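Call for Participants: Comparative Evaluation of Fabric-Covered Robot Hands for Two-Arm Household Tasks

Issued by the Pledell Center for Applied Manipulation, Hand and Gripper Evaluation Group

The Pledell Center invites applications from persons wishing to serve as operators in a comparative study of robot hands. Participants will control a pair of robot arms by remote operation and will carry out a fixed set of household tasks with each hand under review. The study opens in July and is directed by Olga Retamal. Day-to-day supervision of the sessions is the responsibility of Joaquín Rivadeneira.

No engineering background is required. The Center seeks participants with steady attendance, patience with repeated work and a willingness to give a plain account of what was difficult.

Background to the study

Manufacturers of robot hands commonly report grip force, speed and weight. These figures are useful for selection, but they say little about how a hand performs when a person must guide it through a task involving cloth, thin plastic and light wooden parts. The Center has been asked by its partner, Foltier, to produce a comparison that rests on operator performance and operator judgment.

The task set was drafted by Pilar Arancibia and is built on laundry handling. Towels, hangers, clothespins and small drying racks are inexpensive and easy to replace, and they expose weaknesses in a hand quickly. A towel folds over the fingertips and hides them. A hanger turns in the grip when it is held away from its center. A dowel rack shifts when it is touched with more force than intended.

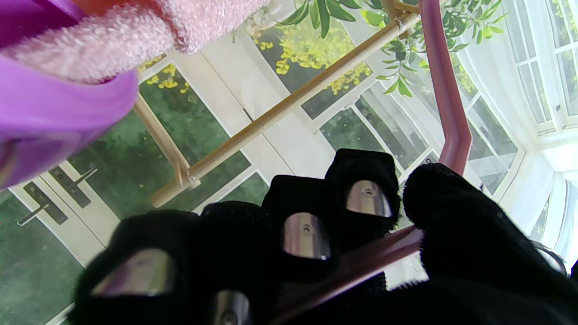
Operators will work from two kinds of view. A fixed camera covers the table and both arms, and a small camera carried close to each hand shows the fingers and whatever they are approaching. Part of the study concerns how operators divide their attention between these views. Participants will therefore be asked at set points to state which view they were relying on. There are no correct replies to these questions, and replies have no bearing on payment or continued participation.

What participants will do

Each participant will attend 11 sessions of 60 minutes. The first two are given over to training and are not scored. In the remaining sessions, the participant completes task runs with the hand configuration assigned for that day. Configurations are rotated so that no hand is always met first, when the operator is least practiced, or always last.

A typical run asks the operator to take up a towel with one hand and a hanger with the other, to bring the two together, and to finish with the towel over the bar of the hanger. Other runs involve moving a clothespin to a marked location or placing a hanger at the rack. The table is restored to its starting layout by staff between runs.
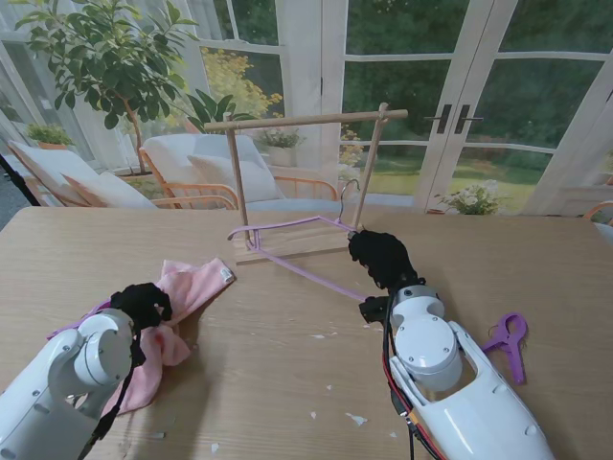
Configurations under comparison

The study covers seven configurations. These differ in the number and arrangement of fingers, in the outer covering, and in the control mapping that links the operator's movements to those of the hand. Two of the control mappings were supplied by Surkico and will be tested on the same hardware, so that differences between them can be separated from differences between the hands themselves.

Coverings receive particular attention. A textile surface may help a hand hold smooth plastic, and the same surface may catch on the loops of a towel. Results from the pilot phase, which comprised 1,093 runs, did not settle the matter. Kerstin Kvam, who analyzed the pilot data, found that operators disagreed most strongly on this point, and the present study has been given additional cloth-handling runs as a result.

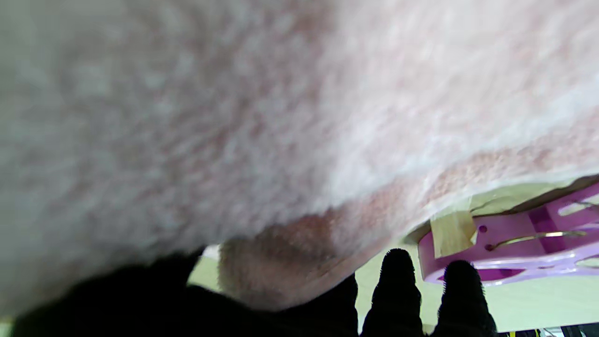
The close camera view is scored separately from the hand. Operators in the pilot phase rated it as very helpful for thin objects and of uneven value for towels. At short range, terry cloth can take up most of the picture and go soft and blurred, with only the ends of the black fingers showing beneath it. An operator in that position has little sense of how far the fabric reaches or how much of it lies over the fingers. Some pilot operators moved their attention at once to the fixed view, while others backed the hand away and approached again. The study will record both responses, and participants will receive no instruction as to which is preferred.

Who may apply

Applicants must:

– be 18 years of age or older;
– have normal or corrected vision, and be able to tell colors apart on a standard monitor;
– be able to use both hands and both arms comfortably for the length of a session;
– be able to follow spoken and written instructions in English;
– be available for all 11 sessions.

Left-handed applicants are especially encouraged to apply, as they were underrepresented in the pilot phase. Applicants who have used game controllers, sewing machines, model aircraft controls or similar equipment should say so on the form. Such experience is recorded but is neither required nor preferred.

Current employees of Foltier and Surkico, and members of their households, are not eligible. Persons who took part in the pilot phase may apply for the reserve list only.

Conduct of sessions

Sessions are held at the Center's Echeverría Building. Start times are 9:00 a.m., 11:00 a.m. and 2:00 p.m., and participants are asked to keep the same start time throughout. A staff member is present at all times and holds the stop control. Participants remain at the operator station while the arms are powered and may not enter the work area without permission.

Runs end when the task is complete, when the time limit is reached, or when the operator asks to stop. Dropped items are common and are treated as ordinary data. The supervising staff member will not coach during scored runs, although technical questions – a frozen display, for example, or a hand that does not respond – should be raised immediately.
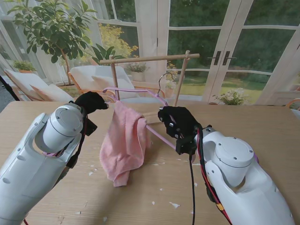

After each block of runs, the participant completes a short rating form covering effort, confidence and comfort. A longer interview takes place after the last session. It concerns the hands and controls only and will be conducted by a member of staff who has not supervised that participant's runs.

Payment and withdrawal

Participants are paid for every session attended, including the training sessions, at the hourly rate stated in the participant agreement. Payment does not depend on scores. Participants may withdraw at any point without giving a reason and will be paid for sessions already attended. Cancellations by the Center with less than one day's notice are paid in full.

Records and privacy

The Center will record arm and hand movements, camera views of the work area, and the operator's control inputs. The operator's face is not recorded. Interview audio is transcribed and then deleted. Data supplied to Foltier and Surkico will carry a participant number only, and the list connecting numbers to names is held by the Center alone. A participant who withdraws may ask that his or her recordings be removed, provided that the request is made before analysis begins.

How to apply

Application forms are available from the reception desk of the Echeverría Building and from the study office. Completed forms should be addressed to Oriana Garrido, Participant Coordinator, and should state the applicant's preferred start time, dominant hand and any need for adjusted seating or equipment.

Applicants who meet the requirements will be invited to a short introductory visit, during which the operator station is demonstrated and the participant agreement may be read in full. Attendance at this visit does not commit the applicant to the study. Places are offered in the order in which signed agreements are received, and eligible applicants who cannot be placed will be offered a position on the reserve list.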